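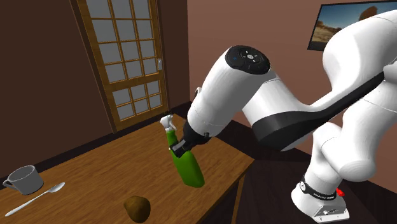 Bras robotisé blanc tenant un flacon pulvérisateur vert au-dessus d'une table en bois (image de synthèse).

Location et entretien des vêtements de service — point d'avancement
Site de Biresmont, samedi 21 décembre 2019

Le contrat avec Prorka a démarré en septembre. Au 15 du mois, 807 pièces étaient en circulation : tabliers à bavette, vestes de cuisine, pantalons et torchons. Le ramassage a lieu deux fois par semaine, le lundi et le jeudi.

Les tabliers noirs donnent satisfaction. Les vestes Cirnard posent davantage de difficultés : 40 ont été renvoyées pour des pressions arrachées, et les grandes tailles manquent encore. Le fournisseur a promis un complément de 200 pièces pour la fin janvier — la commande est signée, la livraison reste à confirmer.

Le restaurant Mahasneh a rejoint le dispositif avec deux semaines de retard, le temps d'installer les casiers. Sept salariés y attendent encore leur dotation complète et utilisent des tenues jetables.

Dépenses conformes au budget, hors remplacement des pièces perdues, que Prorka facture à part. Nous demandons que cette ligne soit ouverte au prochain exercice.

Reste à faire : étiquetage des torchons, inventaire du stock tampon, choix du modèle d'été pour la salle.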